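Fumel open-front storage bins, set of three, blue

Reviewed by Jummai Okoro

We have had a set of the Fumel open-front bins in use at Minside since March. They came from Soltel at £19 for three, item 419 in the catalogue, and they replaced a mixed lot of takeaway tubs and one good metal tray that kept going missing. I bought them for sorting small bits: cables, wrappers, plastic offcuts, the odd part that has no home yet.

The bins are sold in blue, red and grey. I chose blue as it was in stock. They arrived stacked inside each other in a plain box with no instructions, and there was nothing to put together.

Size and build

They are a modest size. You can get a coiled charging cable in one with space left over, but you would struggle with anything the length of a kitchen roll. The plastic is fairly thick at the base and thinner on the walls. If you press the side of an empty bin with a thumb it gives a little. With things inside I have not found this matters.

The front slopes down, so you can see in and reach in without lifting the bin. I would pay extra for this alone. With the old tubs you had to tip everything out to find one thing, and then put it all back.

There is a small moulding line along the inside of each one. On one of ours it was rough enough to catch a cloth, and I took it off with a bit of fine sandpaper. The other two were fine as they came.

Where we keep them

Our work table has a slotted metal top. It is a good table but a poor surface for small things, which roll along the slots and stay there. We cover most of it with flat cardboard left over from packing, holes and all, and change it when it gets too tatty.

The bins sit well enough on cardboard. They have no rubber feet, so on a smooth table they slide if you knock them. On a piece of rough board they stay put much better, and if you have an offcut of OSB it is worth trying before you spend money on non-slip mat.

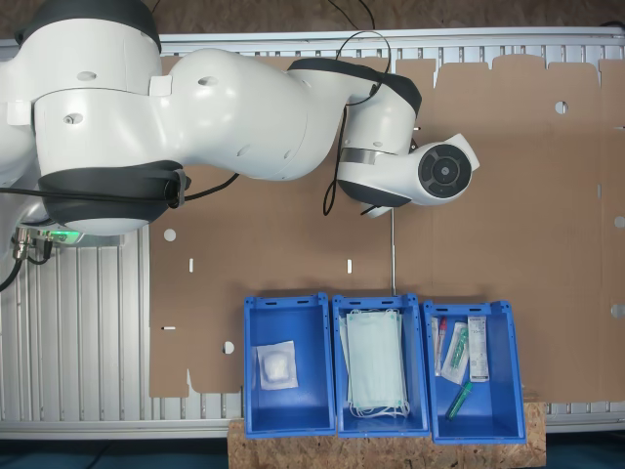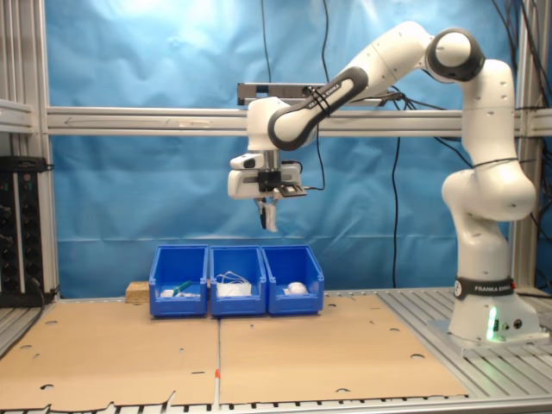
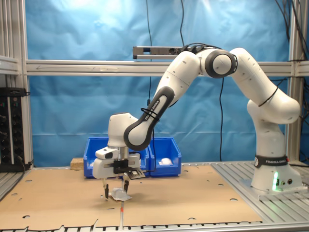
Workshop and storage

Three bins side by side make a simple sorting row. They do not clip together, although the box says they are "made to line up". They do line up, in the sense that they are the same shape. If you lean on one it will still move away from its neighbour. Trudy Mahuika, who shares the table with me, put a strip of double-sided tape between hers and is happy with it. I take mine to the sink too often to bother.

Loose cable is the one thing they don't handle well. Thin white cable in particular springs up over the rim unless you tie it, and then it hooks on whatever goes past. A twist of wire or an elastic band sorts that out. Crumpled clear plastic is the other nuisance, as it weighs nothing and is hard to spot on cardboard. That goes for any bin, and I mention it only to say that the sloped front does help when you are dropping in light scraps from above. A lid would be in the way.

Cleaning

Warm water and washing-up liquid. Dust collects in the back corners and a dry paintbrush gets it out. I had a paper label on the front of each one and the glue left a mark that took white spirit to shift. The blue did not fade where I rubbed it. Next time I will use a paint pen.

Compared with the Nnaji bins

We also have an older set of Nnaji bins on the shelf by the door. Those have a proper lip at the back for hanging on a rail, and the walls are stiffer. They cost a good deal more and the front opening is narrower, so a whole hand does not fit comfortably. For a wall of screws and washers I would buy Nnaji. For a table where things are being picked up and put down all day, I prefer the Fumel.

If you want a lot of them, Soltel does a carton of 120. I have not worked out who would need that many, but the price per bin drops and it may suit a school.

Good points
Easy to see into and reach into
Stack for storage
Cheap enough to replace one if it cracks

Bad points
No feet, so they slide on a smooth top
No clips between bins
Rough moulding on one of our three
Label glue is hard to remove

Would I buy them again? Yes, and I have a second set on order, in grey this time so that Trudy and I can tell ours apart. Delivery on the first lot took until the following Monday, and the driver left it at the right door.

Four out of five.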